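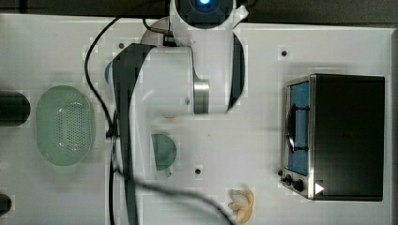
Programmes > Lay Leadership > Reports to funders

Lay Leadership Training Programme: second progress report to the Bajwa Trust

Prepared by Bheki Rampersad, Programme Manager, Bandbridge Interfaith Training Centre

1. Period and scope

The report covers the six months to the end of March. It follows the headings set out in the grant agreement and should be read with the first report, which dealt with recruitment and the appointment of tutors. Expenditure is summarised in section 5. The full ledger extract has been sent separately.

The grant supports the training of lay leaders in congregations that have no resident minister, rabbi, imam or other full-time post holder. Training is given in person at Bandbridge and Flukley, and by video link for congregations outside reach of either site.

2. Delivery against plan

The agreed target for the first year was 75 enrolled participants. That number was reached in the fourth month of the period and enrolment was then closed. Later applicants have been placed on a list for the next intake.

The core course has 7 modules. Five have been delivered in full at both sites:

Module 1: Duties and limits of a lay leader
Module 2: Preparing and leading a service
Module 3: Visiting the sick and the bereaved
Module 4: Safeguarding
Module 5: Chairing meetings and keeping records

Module 6 (working with other congregations) has been delivered at Bandbridge only. The Flukley session was moved to the next period after the hall's heating failed and the owner closed the building. Module 7 (supervised placement) has started for participants who have completed the first five.

The safeguarding module was lengthened from one evening to two. Tutors reported that the single session left no time for the case studies, and the written tests showed weak answers on when to refer a concern to the local authority. Test papers marked after the change were stronger on this point. The second evening has been kept in the timetable and its cost absorbed within the tutor fees line.

3. Video link sessions

Attendance by video link was lower than in the rooms for Modules 1 and 2. From Module 3 onwards the sessions were shortened to ninety minutes, with reading sent out beforehand, and attendance then matched the in-person groups. Module 3 includes paired exercises, which did not work well on the link when pairs were assigned at the start of the evening. Pairs are now fixed for the whole course and are expected to speak by telephone between sessions.

Two congregations in the Gromesitz circuit have poor broadband and asked for printed packs. These were supplied. Participants there attend Modules 4 and 7 in person and their travel is paid from the access fund.

4. Placements

Each participant completes a placement in a congregation other than their own, under a named supervisor. The placement handbook in use at the start of the period was based on a text first issued in 1981 and revised in parts since. It assumed that every supervisor would be ordained. The revised handbook allows an experienced lay leader to supervise, subject to approval by the training centre, and sets out separately the matters on which each tradition has its own rules, such as who may read from scripture, preach or officiate at a funeral.

The revision took longer than planned. Comments from the participating bodies were due in the second month and the last set arrived in the fifth. Placements therefore began six weeks behind the original timetable. The delay affects the completion date for the first intake but not the number of placements available.

Supervisors' interim forms have been received for all placements now under way. The commonest request is for more preparation in speaking without notes. A short practice session will be added to Module 2 for the next intake.

5. Expenditure

Spending is within budget overall. Variations by line are as follows.

Tutor fees: on budget, including the additional safeguarding evenings.
Room hire: under budget owing to the postponed Flukley session. The balance will be spent in the next period.
Printing: over budget. The placement handbook is longer than the earlier version and the Gromesitz packs were not in the original estimate.
Access fund: £2600 spent on travel and childcare. Claims are rising now that placements have begun.

Approval is requested to move the unspent part of the publicity line to printing. No increase in the total grant is sought.

6. Risks

The main risk is supervisor capacity at Flukley, where two supervisors have given notice that they will stand down in the summer. Replacements are being sought among leaders who completed the earlier pilot course. If none is found, Flukley placements will be hosted from Bandbridge and travel claims will increase.

7. Work planned for the next period

Deliver Module 6 at Flukley.
Complete Module 7 for the first intake.
Issue certificates to those who have met all requirements.
Hold the supervisors' review meeting.
Open the second intake, starting with applicants already on the list.

The next report will include the results of the participant survey, which will be sent out once placements are complete.

Recent reports
Lay Leadership Training Programme: first progress report
Placement handbook: summary of changes
Access fund: guidance on travel and childcare claims
Flukley site: room hire and timetable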